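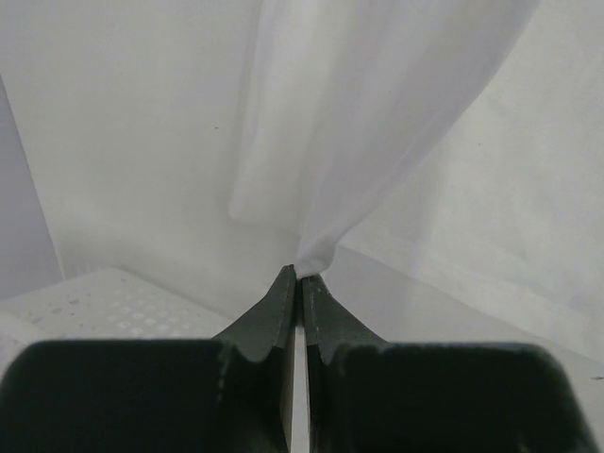
Handling Sheer and Lightweight Fabrics

Reading time: 6 min

Search this course Enter keyword Go

The care of sheer cloth begins with an understanding of how it hangs. A thin fabric has little weight of its own, and its shape at any moment depends almost entirely on where it is supported and where it is held. A translucent white cloth held at a single corner shows this clearly: the material spreads into loose folds higher up and funnels down to a gathered, twisted end at the point of the grip. A long diagonal crease runs down toward that same point. Students should learn to read such creases, as they indicate the direction in which the cloth is being drawn.

Unit 3 of the Household Textiles course covers voile, batiste, organza, and similar cloths used for window panels, table covers, and light bedding. The unit assumes that students have completed the earlier units on fiber identification and laundering. This handout replaces the version distributed in December and is effective Jan 1, 2021.

Terms used in this unit

Hand: the feel of a fabric when it is touched, folded, or crushed lightly in the palm.

Drape: the manner in which a fabric falls from a support under its own weight.

Sheerness: the degree to which a surface behind the cloth can be seen through one layer. Sheerness is always judged on a single layer, away from hems and seams.

Bunching: the gathering of cloth into a small, thick mass at a point of pressure. Bunching at a corner is normal when only one corner is held. It becomes a fault when the cloth is pressed or stored in that condition.

Judging a cloth against a background

Sheer white fabric is difficult to inspect in front of a white wall. Folds appear only as streaks of slightly brighter and slightly grayer white, and the lower edge of a single layer may blend into the surface behind it. For inspection, a dark board or dark table cover should be placed behind the cloth. The Undum practice room has boards for this purpose on the shelf nearest the door. Hems, pulled threads, and small holes are to be checked against the dark board before any folding begins.

A pale background remains suitable for checking color. Yellowing along fold lines is easier to see beside a clean white surface than beside a dark one.

Folding procedure

Locate one corner and follow the hem with the fingers to the next corner. Do not pull the cloth through the hand at speed – fine weaves distort easily along the bias.

Hold both corners of one short side and allow the cloth to hang until it is still. Release any twist near the corners before continuing.

Bring the two held corners together and smooth the doubled edge downward with the flat of the hand. Lay the cloth on the table and align the lower corners in the same way.

Fold in halves or thirds according to the width of the shelf. Heavy pressure along the fold is not required. Long panels may be rolled on a tube instead, with the hem on the outside.

Storage

Folded pieces are stored flat in the Bekum drawers, lightest on top. Rolled panels are kept in the Vávra cabinet and should not be stood on end. Each item carries a tag with its inventory number, and the tag is attached to the hem with thread. Pins are not permitted on sheer cloth. Students returning sample 173 or sample 981 should note that both are older pieces with weakened edges – they are to be carried on a tray and are not to be hung by the corners.

Preparation for the next session

Read the chapter on drape in the Grumov course reader. Bring one lightweight cloth from home, clean and unpressed, and a written note of its fiber content if the label is still present.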